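# The week the spoons went wrong

I should say at the start that I like robots. I've written about them for years, I've been run over by one (a very small one, in a car park) and I still go a bit soft when one of them picks something up nicely. So when Ilham Pillai rang to ask if I wanted to come and see a fault, I was on the train before she'd finished explaining what the fault was.

Ilham runs the teaching side at Flistow, a smallish outfit on an industrial estate behind a tile warehouse. Their customer is Dasent, which supplies kitchens to care homes and wants an arm that can put cutlery away after the wash. The arm is called Brekell. It lives in its own room with a yellow stop button on each wall, and in September last year it threw a spoon at a window.

"Threw" is my word. Ilham prefers "released with velocity", and she says it with a completely straight face. The spoon was wooden and the window was toughened glass, so the only damage was to everyone's nerves, but an arm that flings a spoon can fling a knife, and Brekell was switched off within the minute. It stayed off for 147 days!

Brekell learns by copying. A person takes a gripper in each hand and does the job themselves, over and over, and every go is recorded: where the hands went, how far the jaws opened and when. Feed it enough of these and the arm gets the hang of it. By that September they had 3,569 recordings and a robot that could sort a tray of cutlery while you made a cup of tea. Then came the spoon.

The first guess was a motor. It's always the motor, apparently, until you've paid someone to look at the motor. Rantala, the firm that services the arm, sent an engineer who took the wrist apart on a bath towel and found nothing wrong with it. The second guess was the software, and that ate up most of a month. People stopped having lunch together. Ilham told me she started dreaming about spoons, big ones, the kind you'd row a boat with.

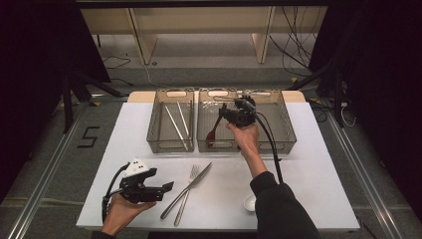 What cracked it in the end was boredom. Ilham had run out of clever ideas, so she sat down with a bag of satsumas and began watching the recordings from the beginning, all of them, at double speed. She got to somewhere past the first thousand before she noticed that the numbers and the pictures didn't agree. On the video a hand would let go of a spoon and move off. In the numbers, the hand had already started moving off with the jaws still closed. It was a tiny gap, much less than a blink, and it wasn't there in the early recordings at all.

The jaw reading and the hand position are kept in time by separate clocks, and one of those clocks was drifting. If you switched everything off at lunch, it reset and all was well. If you had a keen afternoon and carried on without a break (and they'd had a lot of keen afternoons, with the Dasent deadline coming up) the two slid further and further apart. So the poor robot had been carefully taught, hundreds of times over, to swing its arm away first and open its fingers second. That's a throw. That's more or less how you'd teach a child to bowl.

I asked why it had only ever happened with a spoon. Ilham pulled a face. It had been happening with everything, a little bit. Forks had been landing slightly long for weeks and the team had put it down to slippery bins. Someone had even written "fork a bit lively today" in the logbook, with a smiley. The spoon happened to be light and long-handled, and the arm was going at full speed that morning to impress a visitor.

I think about that smiley quite a lot. I've got one of my own, in a sense — my boiler made a noise like a distant goose all last winter and I told people about it at parties.

When they'd checked the lot, 1,951 of the recordings had to go. More than half! I'd have cried. Ilham says she did, a bit, in the car, and then came in the next day and drew up a new way of working. The jaws now get tapped together in front of the camera at the start and end of every run, like a clapperboard, so any slip shows up straight away. Nobody records for longer than forty minutes. Brekell itself has a new rule underneath all its learning, one it can't unlearn: if the wrist is moving faster than a slow walk, the fingers stay shut, whatever the rest of it fancies doing.

They're also much fussier about the knives. When Brekell was allowed back on, it spent its first few weeks on spoons only, at a quarter speed, with a clear screen between it and the people. Forks came next. Knives were let in last and the screen is staying up for those, though the Dasent people would rather it didn't, as it makes their demonstrations look like a visit to the reptile house.

I had a go at the teaching myself before I left. It's harder than you'd think. You're aware of your own hands in a way you haven't been since you learned to tie your laces, and after ten minutes I'd developed a flourish at the end of each spoon, a little lift of the wrist. Ilham asked me very politely to stop doing that. Brekell would pick it up, she said, and then they'd have to go looking for it.

They have 2,387 good recordings now, none of them mine. I watched the arm put away a full tray from behind the screen, and it was slow and a touch prim about it, pausing over every bin before it let go. The window has been left as it was. There's a small brown mark on the glass at shoulder height, and somebody has drawn a circle round it in felt pen and written the time.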